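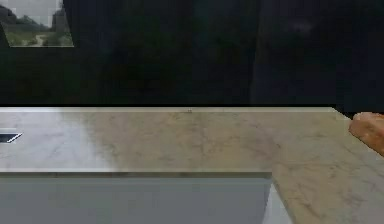

How long should pie dough rest in the fridge before I roll it out?
Give it at least 30 minutes, and an hour or two if you have the time. Overnight is fine too, just let it sit out a bit before you start rolling or it will crack at the edges.

Re: Pie dough resting time (and butter vs. shortening, sorry in advance)

stirnton_baker
Thanks for that! I asked because my cookbook says 30 minutes and my aunt says overnight or don't bother. I have a sour cherry pie to make in July for a family thing and I've started practicing early. First try was tough and shrank down the sides of the pan. All butter, if that matters.

jeanie_strachan
Oh it matters! I love all butter for the taste but it's fussier when the kitchen is warm. Shrinking is almost always a rest problem though. I rest the disk, roll it, put it in the pan, and then rest it AGAIN in the pan before it gets filled. That second rest did more for my crusts than anything else I ever tried. And don't stretch the dough to reach the corners - lift the edge and let it drop in.

LevZ
Agree on the second rest, disagree that it's almost always rest. Too much water will do it too. People see a few dry crumbs in the bowl and panic and pour in another glug. It should look like it won't quite come together. Squeeze a handful, and if it holds, stop.

How much water did you use, stirnton?

stirnton_baker
Um. I didn't measure. I ran it under the tap a little.

LevZ
There's your tough crust.

jeanie_strachan
Be nice Lev! We all did it that way once. Start with 6 tablespoons of ice water for a double crust and add the rest by the teaspoon. Some days I need eight, some days I stop at six.

partington_pies
Half butter, half shortening. I know, I know. But I've been making it this way since my kids were small and it holds a crimp like nothing else. All butter crimps melt into a blob on me every time. You get flaky from the butter and the shortening keeps the shape.

Elaheh G
I was a half and half person for years and then switched back. Shortening leaves a film on the roof of my mouth that I can't stop noticing. If the crimp is slumping, freeze the whole unbaked pie for 20 minutes and put it straight into a hot oven. My edges come out sharp as anything with all butter!

partington_pies
Freezing a full pie, with cherries in it? Doesn't the bottom go soggy?

Elaheh G
Not for me, but I bake on the lowest rack on a preheated sheet pan, 425 for the first part and then down to 375 until the filling bubbles in the middle. The middle, not just at the edges! Cherry juice stays runny if you pull it early, no matter how much starch is in there.

kenta_m
Can I put in a word for lard? Leaf lard, from a real butcher. My neighbor got me started on it and I'm never going back - the layers are huge, it rolls like a dream and it doesn't taste of pork at all. I don't know why it gets left out of these threads.

LevZ
It gets left out when there are vegetarians coming to dinner.

kenta_m
Fair!

jeanie_strachan
Lard is lovely with apple. With sour cherry I want butter. Just my opinion, but a strong one.

stirnton_baker
OK, second try is done! I measured the water (seven tablespoons), rested the disk overnight, rested it again in the pan, and froze the whole thing before baking. It barely shrank, and there are actual layers in there!! The bottom was a bit pale in the center, but we ate half of it before it had properly cooled, so I can't complain. Still all butter. Sorry partington.

partington_pies
I'll live. What kind of pan? A pale bottom sounds like thick ceramic to me.

stirnton_baker
Ceramic, yes, a pretty blue one that was a gift.

Elaheh G
Try glass or plain metal next time and save the blue one for crumbles. Glass is great for learning on, you can lift it up and check the color underneath. Just don't take glass from the freezer to a hot oven, use metal if you're freezing first.

stirnton_baker
Metal it is. I'll report back after the next one, I still have two bags of cherries in the freezer.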